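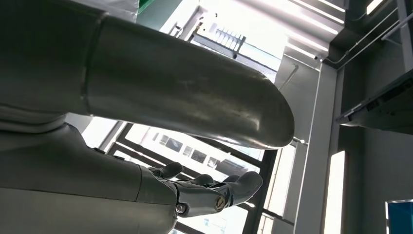 Ticket: Gramlow student robotics club, arm keeps letting go of soft bags
Opened by: Vilho Harju
Assigned to: Kauko Nurmi
Opened: January 16, 2020
Status: open, waiting for second test

Vilho Harju wrote:
Hello Kauko, and thank you again for being so patient with us last term! We are back on the packaging exercise for the Wornodora student challenge, and boxes go beautifully, but anything soft is giving us grief. The arm closes on a bag, lifts it a little way, and then the grip simply opens, as if somebody had told it to. There is no error on the screen. Jouko Pitkänen went through the log with a cup of tea and found the same line every time, "grip target reached, releasing", which none of us remember writing. The log is 1,875 lines long so I have only attached the end of it.

What we have tried so far:
Restarted the controller, twice.
Went back to the settings from before the holidays (same thing).
Raised the closing force from 200 to 400 on the slider. It held on a bit longer, and then opened just the same.

Kauko Nurmi wrote:
Hello Vilho, lovely to hear from you all. Could you tell me where on the bag you are gripping, and whether the release check is switched on? It's in the grip menu, right at the bottom, and it comes back on by itself after an update (sorry about that, it has caught other clubs too). Please put the force back to 200 for now.

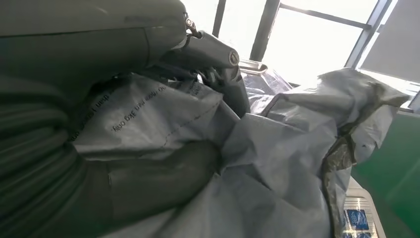
Vilho Harju wrote:
The release check was on, so that is one mystery nearly solved, and Aarne Vainio is very pleased because he said so at the start. As for where we grip, we had been going for the middle of the bag, where it just folds away under the finger. Now we are trying higher up, near the printing. On the big grey mailer the finger is into the folds close to the line that says "no more than 3kg only", with a bit of the plastic pinched against the lower part of the arm, and I do wonder whether touching the arm like that confuses the reading. Should we be keeping the bag clear of it?

Kauko Nurmi wrote:
Yes please, keep it clear if you can. Come in from further out and take a smaller pinch. Leave the release check off, set the closing speed to 80 and do a run with the same bag, then send me the whole log, long as it is.

Vilho Harju wrote:
Will do! Esko Suominen has the room key after lunch, so we'll run it then and I'll post the log under this ticket.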